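Skallham Small Measuring Cup, Plastic, with Spout

Sold by Deschamps, Kitchen and Table
Item notes by Dorian Bailly

In stock
Pack of 12 or sold singly

We have been let down by cheap measuring cups before, so I didn't expect much when the Skallham samples came in this August. The box promised "precision pouring for every home." It is a plastic cup with a handle. Let's see how far that gets you.

What we liked

The spout does its job. I poured water, cooking oil and a thin sugar syrup, and only the oil ran back down the outside, which oil does with most cups in this price range. The handle is big enough for two fingers. I have large hands and would have liked room for a third.

You can see the level of a colored liquid through the wall, so you don't have to hold the cup up to a lamp. Plain water is harder to read.

What we didn't

The maker calls it "unbreakable." I dropped one from counter height onto tile and it survived. I dropped it again and got a white stress mark near the handle. It still holds water. We have taken the word "unbreakable" off our listing.

The maker also says "stain free." Tomato sauce left overnight says otherwise. Rinse it the same evening and you should be fine.

The tint is a matter of taste. It makes pale liquids look a little warmer than they are, so if you are matching food coloring or icing shades, use clear glass.

Compared with the Jorklow

The Jorklow cup costs a bit more and has a thicker wall. It also has a stubbier spout that dribbled in every test I gave it. For pouring I'd take the Skallham. For knocking around in a camp box, the Jorklow.

The Timel cup is cheaper than both. We stopped carrying it after too many came back with loose handles.

Details

Material: translucent plastic, pink tint
Weight: 40 g
Pack of 12, boxed weight: 640 g
Care: hand wash, or top rack only
Microwave: the maker says yes, we say don't
Stacking: they nest, but the handles stick out to one side
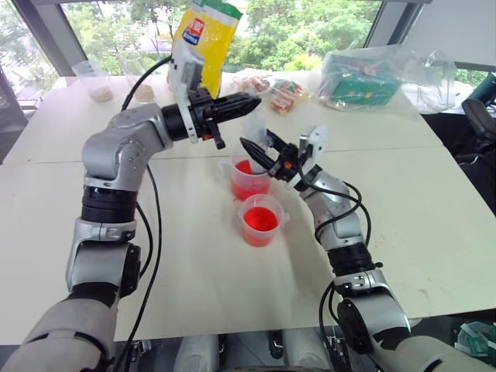

Two Skallham cups with red liquid, on a white table by the window.

Returns

Unused cups can come back within 40 days. Used ones can come back if the handle or spout fails. Staining is not covered. For orders over 100 cups, write to the shop first and ask for a single sample before you commit.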